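Open Day at the Štěpánek Paper Mill, Grivach
Posted 2026-03-13

The Štěpánek mill opens its doors twice a year, once in spring and once in October. I had missed it both times last year, so I booked early. Tickets are 12 each and include the tour, a sheet of paper you make yourself, and a cup of soup. The bus from Poltach stops at the bottom of the hill and the walk up takes 18 minutes if you don't stop at the bridge.

The mill makes rag paper, mostly for bookbinders and print studios. It runs on cotton offcuts from shirt factories and a smaller amount of linen. The linen arrives in bales and has to be sorted by hand to get the buttons, zippers and elastic out. Anything synthetic goes into a separate bin. Our guide, Kristýna Hrubý, said one strip of polyester can spoil a whole vat, and she passed around a sheet with a shiny thread through the middle of it.

After sorting, the rags are cut and go into the beater. This is an oval tub with a heavy roller on one side, and it pushes the wet rags around and around until they come apart into fiber. The mill has two. The older one has a wooden tub and is only run on open days. It is very loud. The newer one is steel and does the real work. A full load takes most of a working day, and the person in charge of it checks the pulp by stirring a little into a jar of water and holding it up to the window. If there are clumps, it goes back.

The vat room is the part most people come for. The floor is stone and slopes to a drain in the middle, so wear shoes you don't mind getting wet. The papermaker dips the mold, lifts it level, gives it a shake in both directions and lets it drain. Then the sheet is turned out onto a felt, another felt goes on top, and so on until the stack is ready for the press. A stack here is 70 sheets. The press is a screw press with a long iron bar, and two people walk it around. I was surprised at how much water came out.

We each made one sheet. Mine was thick on the left side because I lifted the mold crooked. You can ask for a second try if the group is small, and ours was, so I did. The second sheet was flatter but had a drip mark near one corner. They dry both and mail them to you. Mine came nine days later between two pieces of cardboard, with the drip mark clearly visible.

The drying loft is up a steep staircase with a rope for a handrail. The sheets hang over lines in groups of four or five, and wooden shutters on both sides are opened or closed depending on the weather. It smells of wet wool, from the felts. On damp days drying can take a week. There is a heated room for rush orders, but Hrubý said the sheets from there tend to curl and need another pressing.

Next to the loft is the finishing room, where the sheets are sized with gelatin, pressed again and checked on a slanted table by the window. Seconds are stamped on the back and sold in the shop at a lower price. I bought a bundle of 33 mixed seconds and so far have only found one I would call damaged.
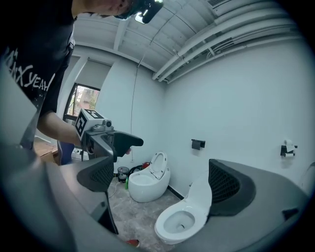 Sølve Hellström wrote to me after reading a draft of this to say that the seconds are better than they used to be, and that the ones to look for are the heavier sheets with a slight gray cast. They take ink well but are too stiff to fold for a book. Hellström also said the mill used to sell a blue paper made from old work clothes and stopped when the supply ran out. I asked about it by email and the shop confirmed they have none left.

The shop is small and takes cards. Besides paper, they sell bone folders, linen thread and a booklet on the history of the mill, which I read on the bus home. It has good drawings of the water wheel but is thin on the last fifty years. The wheel itself is not running at the moment. The bearings are out for repair and you can only look at it through a railing from the yard.

Some practical notes. The tour lasts just under two hours and there is nowhere to sit until the soup. The stairs to the loft would be difficult with a bad knee, and there is no elevator. Parking is in the field behind the Flernineo bakery, across the road, and the bakery closes early, so go there first if you want bread. The last bus back to Poltach leaves shortly after the second tour ends. Booking for the October open day is by phone or at the shop counter.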